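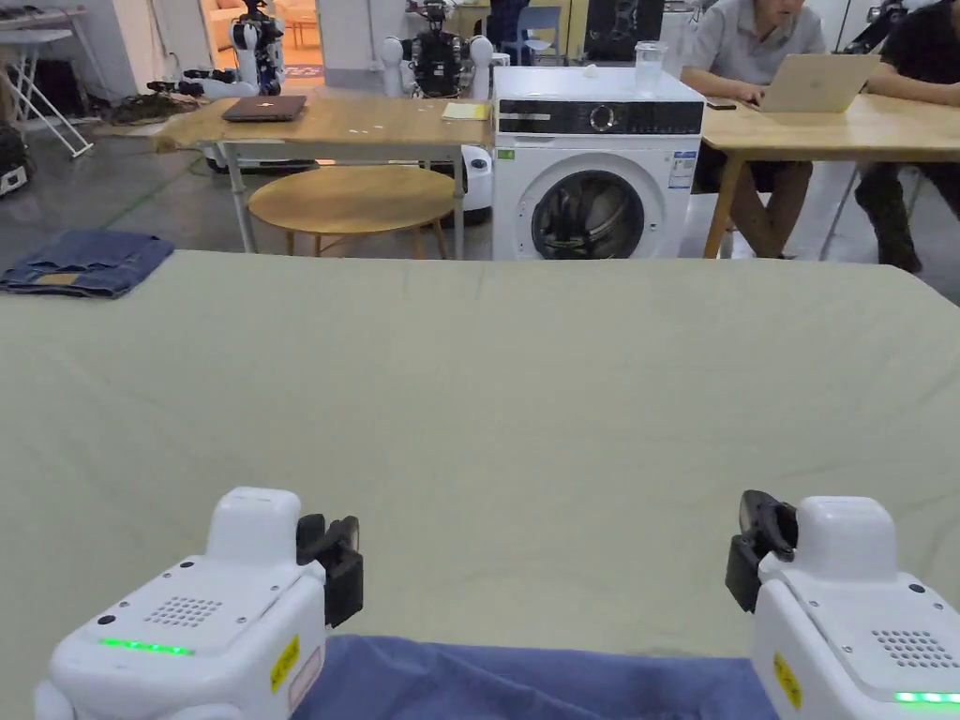
Emilian Coman
Reviews and small press

Brastby A4 light pad, reviewed

I draw a quarterly comic and the odd run of greetings cards, and I ink everything by hand over loose pencils. My old light box was a wooden thing with a strip bulb in it that got hot enough to curl the paper. The Brastby pad replaced it last June, and I have used it most working days since then.

It is a thin white panel with a cable at the top left corner and one touch button. The lit area is slightly bigger than A4, which matters if you work with bleed. Mine came from Gallegos, the art shop in Bidton, and cost a bit more there than it does online. They let me try it with my own paper first, so I didn't mind.

Brightness is the main thing people ask about. On full power I can see an HB line through 170 gsm cartridge without trouble. Through the 276 gsm Bristol I use for covers it is harder work. You need the room fairly dark and the pencils firm, and fine detail such as lettering guides gets lost. If you only draw on heavy board, look at something stronger. For ordinary comic pages and zine layouts it does the job well.

There are 10 brightness steps, and you hold the button to move through them. It remembers the last setting when you switch it off, but forgets it if you pull the plug. The bottom two steps are too dim to be any use with the lamp on.

The surface is smooth and my paper used to slide about. I now hold it down with low-tack tape at the top edge. Two small rubber feet on the underside came off in the first month and I glued them back on. They have stayed put.

I don't like the cable. It is short, it is fixed, and it comes out exactly where a left-handed person rests their elbow. You can turn the pad upside down — I do — but then the button is under your wrist and you switch it off by accident. A socket in the middle of the top edge would have been better.

The longest I have had it on in one go was finishing Skavdale, my last comic, all 22 pages of it, over a very long day and evening. The panel got slightly warm near the cable and the paper stayed flat. No flicker that I noticed, and my eyes were no more tired than usual.

There is a ruler printed down one side in centimetres. It has started to rub off at the low end.

Four stars. I would buy it again for page work, with an extension lead.

23 January 2024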